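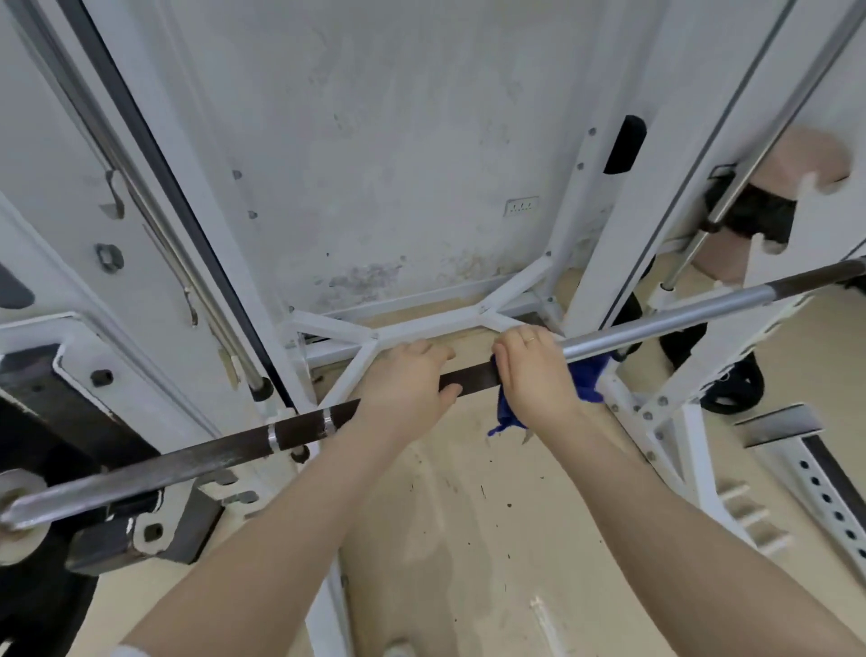
Combien ça coûte, un robot qui fait le ménage ?

Bonjour, c'est Irfan Sumampouw ! Dans cette rubrique, je réponds aux questions que vous m'envoyez. Le mois dernier, une classe m'a écrit : « Pourquoi les salles de sport n'achètent pas un robot pour nettoyer leurs machines ? » Très bonne question, et elle m'a occupé un bon moment, parce que je travaille justement à la salle Gunawan et que nous sommes en train de préparer notre budget.

Un budget, c'est quoi ? C'est une liste de tout ce qu'on a envie d'acheter, avec les prix à côté, et en face l'argent qu'on a vraiment. Vous faites pareil avec votre argent de poche quand vous hésitez entre un livre et un ballon (moi, je prenais toujours le ballon).

D'abord, on regarde le travail

Avant d'acheter une machine, il faut bien connaître le travail qu'elle devra faire. Prenons une barre de musculation. Pour l'essuyer, on pose une main dessus, on serre un chiffon autour avec l'autre, et on frotte. Facile ! Enfin, facile pour vous et moi. Nos doigts sentent si le chiffon glisse, si on appuie trop fort, si on arrive sur un endroit rugueux. On n'y pense même pas.

Pour un robot, c'est une autre histoire. Une barre, c'est rond. Un chiffon, c'est mou, ça change de forme tout le temps, ça pend d'un côté et ça fait des plis de l'autre. Et puis il y a les crochets, les tiges, les montants, tous ces coins où une pince peut se cogner. Les robots aiment bien les objets durs qui restent à leur place. Le tissu les embête beaucoup !

Deux robots sur ma liste

J'ai donc noté deux modèles sur ma feuille. Le premier s'appelle Flokton. C'est un petit robot à roulettes qui lave le sol, et il coûte 604 euros. Il ne touche à rien d'autre, il roule, il frotte, il rentre se recharger. Le second, le Plirnero, a un vrai bras avec une pince au bout. Celui-là, on ne peut pas l'acheter, seulement le louer : 456 euros par mois.

Nous avons 1 000 euros pour commencer. À votre avis, on prend lequel ?

Attention, il y a un piège. Le Plirnero a l'air moins cher, 456 c'est plus petit que 604. Mais une location, on la paie encore le mois suivant ! Deux mois, ça fait 912 euros. Au troisième mois, on dépasse nos 1 000 euros et il faut rendre le robot. Le Flokton, lui, on le paie une seule fois et on le garde.

Les frais cachés

Même avec le Flokton, je ne peux pas tout dépenser d'un coup. Il faut des brosses de rechange, du produit, et un jour une batterie neuve. J'ai mis 100 euros de côté pour ça. Vous faites le calcul avec moi ? 604 plus 100, ça fait 704. Il reste 296 euros. Avec ça, on peut acheter une belle pile de chiffons — et même un chariot pour les ranger.

Il y a aussi le temps, qui ne se paie pas à la caisse mais qui compte quand même. Quelqu'un doit apprendre à régler le robot, vider son réservoir, le débloquer quand il se coince sous un banc. Chez Jendenero, le magasin où j'ai demandé les prix, le vendeur m'a conseillé de prévoir une matinée entière pour la mise en route. Je l'ai écrit sur ma feuille aussi.

Alors, qui essuie les barres ?

Pour l'instant, des gens avec des mains ! On confie le sol au robot, parce que c'est un travail plat et toujours pareil, et on garde les machines pour nous. Peut-être que dans quelques années les bras robotisés sauront mieux tenir un chiffon et qu'ils coûteront moins cher. Je referai ma liste à ce moment-là.

À vous de jouer

Choisissez une corvée à la maison, mettre la table par exemple. Regardez vos mains pendant que vous la faites et notez chaque geste : attraper, tourner, poser, pousser. Entourez ceux qui seraient difficiles pour une pince. Ensuite, inventez votre robot, donnez-lui un prix et comptez ce qu'il faudrait pour l'entretenir pendant un an. Envoyez-moi vos dessins et vos calculs avant juillet, j'en choisirai plusieurs pour la prochaine rubrique.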